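Jorkell lab visit, or how I spent a morning with a cushion

The Jorkell open house in November was oversubscribed, so they split us into groups and gave each group a color. I was in beige. Our guide was Haziq Nugroho, who runs the household manipulation work and who began by asking us to keep our coats away from the arms. One man had to be asked again.

I had come for the grasping results, which I'd read on the train and mostly followed. The short version: everyone's robots are fairly good at picking up hard things that keep their shape, and fairly hopeless with anything that sags. Nugroho's group has been working on soft furnishings. Their method is to have a person steer both arms through a task, record what the cameras and the joints are doing, and train a policy on the recordings. So far, so familiar. Their twist is in which recordings they keep. The usual habit is to throw out the clumsy ones. They keep the clumsy ones in, provided the operator recovered, and they label the moment the recovery starts.

They had 767 recordings of the cushion task at the time of our visit. I asked who had done all that steering and Nugroho pointed across the room at Cempaka Yeoh, who waved without looking up.
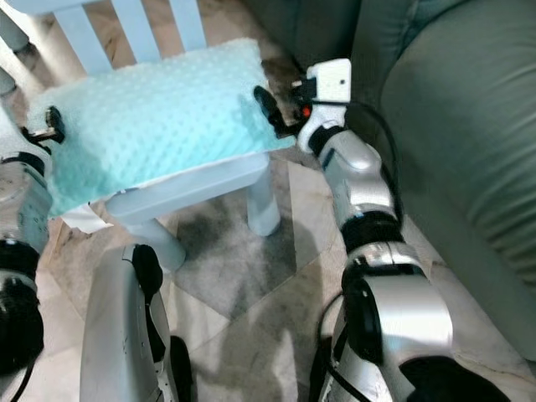 The hard part, Yeoh told us when she took a break, is that a pad on a seat has two sensible places to hold it and about a hundred silly ones. Pull with one hand and the thing swivels. Pull with both at slightly different speeds and it bunches up in the middle like a bad omelet. People fix this without noticing. The policy trained only on tidy recordings had never seen a bunched pad, so when it made one it simply carried on, with great confidence, toward nothing.

Put the recoveries back in and it does better. On the whiteboard, for a set of 15 trials on a chair the policy hadn't trained on, the tidy version had finished 2 and the messy version 13. Retno Teoh, who did the analysis, was quick to say that 15 is not many, that the chair was a friendly one, and that she would like us not to photograph the whiteboard. Two people photographed the whiteboard.

I asked about fabric. Plush is kinder than smooth cotton, she said, and anything with ties is a separate misery they're saving for spring.

Lunch was sandwiches. The talk afterward, on gripper calibration, ran long and I will admit to having missed the middle of it. Slides are supposed to go up on the group's page once Teoh has redone the error bars.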